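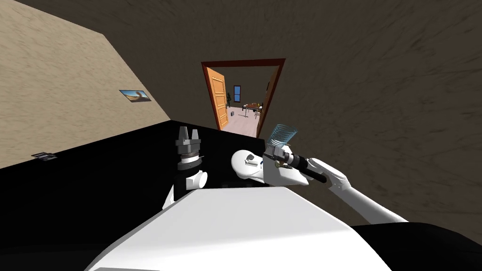 *Figure 1. Glass task, held in the right gripper. The doorway to the second room is behind.*

# Can a Two-Armed Robot Do Chores Yet? Tests in a Simulated Home

Robotics Project Report, Redeston College
Project name: Loten

## 1. The question

We wanted to know whether a robot with two arms and simple grippers could do small household jobs well enough that a person would leave it alone with them. Most of the videos we watched while choosing a topic show one job done once. They don't say how many tries it took, or what the robot did when something was in the wrong spot.

Our group didn't have a real robot to use, so all of the work was done in simulation. We ran the tests in Flendus, the simulator our department uses for the motion planning class. The control program was our own. It is called Jurčo and was written on top of last year's class code. We kept the parts of that code that plan arm motion and rewrote the part that decides where to grab.

## 2. The jobs

There were three jobs:

- **Glass.** Pick up a drinking glass, hold it upright, and set it down at a marked spot on the other side of the work surface.
- **Clutter.** Separate a small group of objects that are touching or stacked, and move them one at a time to the left side of the surface.
- **Door.** Go from the first room to the second through an open door without hitting the door or the frame.

We picked these because they come up in almost any real chore. Clearing a table is mostly the first two jobs repeated many times, and putting the things away adds the third.

We had also planned a wiping job. It was dropped in December when we found out that our cloth model slowed the simulator down to the point where one run took most of an evening.

## 3. How we ran the tests

We made 501 runs in total. The glass job got 200 and the clutter job got 200, so 400 were done at the work surface. The rest were door runs. Starting positions were changed a little every time by a random number, and the same list of random numbers was used again whenever we changed the program.

A run counted as a success only if the job was finished inside the time limit and nothing fell. If an object tipped over but stayed on the surface, we wrote it down as a partial. Partials are not counted as successes anywhere in this report. We argued about this early on. A person clearing a table would not care much about a bottle tipping over if it was closed, but they would care if it was open, and our program can't tell the difference.

All runs were started by a script and left alone. We did not step in to help the robot, even when it was plainly stuck.

## 4. Results

### 4.1 Glass

This was the best of the three. Most runs succeeded, and nearly all of the failures happened at the moment of letting go. The fingers open at the same speed, but if the glass is not centered between them, one finger pushes on it a bit longer than the other. A tall glass will rock when that happens. We fixed part of this by opening the fingers more slowly in the last stage.

Clear objects are known to be hard for real cameras. We have to be careful here, because in our setup the program was given the position of the glass directly by the simulator. On a real robot it would have to find the glass by itself, and we expect the numbers would be worse.

### 4.2 Clutter

Fewer than half of the clutter runs were full successes. Picking up one object with open space around it was rarely a problem. The trouble came from what was next to it or on top of it.
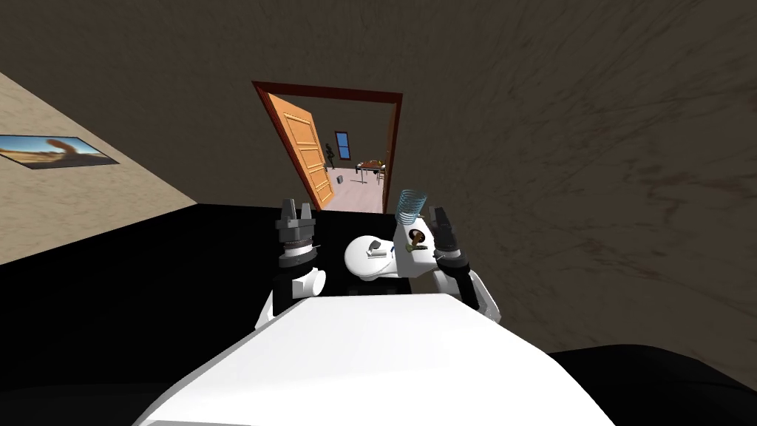

The planner treats each object as a separate solid shape and looks for a path where the fingers touch only the one it wants. When things are packed close together there is often no such path, and it gives up. We added a rule that allows the fingers to nudge a neighbor slightly. That got it past many of the dead ends but knocked more things over.

Stacks were the worst case. Jurčo has no rule saying that a thing on top should be moved first. In some runs it went for the bottle at the bottom, which was easy to grip, and whatever was resting on it fell. We wrote a fix that sorts objects by height before choosing. It worked for plain stacks. It did not help when a light object leaned on two others.

Springs were also a problem. Our grip test assumes that the thing being squeezed is solid, so it picked points on a coil that made no sense.

Using both arms together would have helped – one to steady, one to lift. We tried this for a week and took it out again. The arms spent most of their time avoiding each other.

### 4.3 Door

The door runs were mixed. With the door wide open the robot got through in most cases. With the door partly open it often stopped in front of the opening and waited until time ran out.

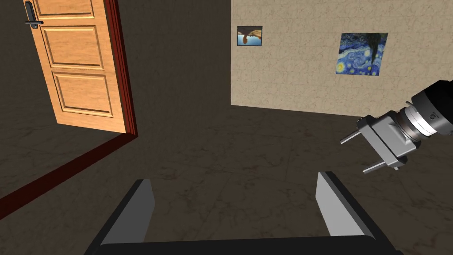
A large share of the contacts were made by the arms and not the body. Our path planner used a circle on the floor to stand for the robot, and the circle did not cover an arm held out to the side. We made the circle bigger, and then the robot would not try the doorway at all. What finally worked better was folding both arms in before moving and opening them again on the other side. It adds time to each trip.

We did not test opening a closed door.

## 5. What this says about chores

With the program we have, we would trust the robot to move a single glass if somebody else had cleared the space around it. We would not trust it to clear a table after a meal. Real tables look like our clutter job, and that is where it failed most.

Speed is a separate problem. Even a good glass run took much longer than a person would need.

## 6. Problems with our method

- Object positions came from the simulator, with no camera errors added.
- Only one pair of rooms was used.
- Friction values were left at the Flendus 2 defaults. We don't know how close they are to real glass or plastic.

## 7. Next steps

The stack rule needs to be redone so that it looks at what is touching what, and the grip test needs a separate case for springs and other open shapes. The run script and the list of random numbers are in the Loten folder on the department drive, along with the log for every run.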